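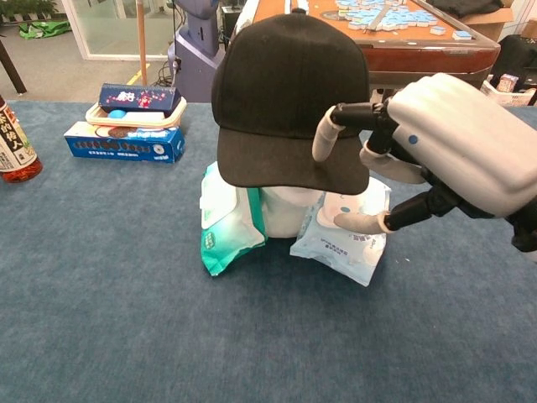 Nikau reckons I should send the Dolten hand back while the trial's still on, and that $280 a month is silly money for something that fumbles a hat. Well, I like it! Set-up took me three goes - the manual skips the wrist calibration completely - but the finger pads are lovely and grippy. Soft things are still its weak spot. Emailed Rindness about the spare thumb, no answer yet. Up till 8 fiddling with grip force again, dinner forgotten.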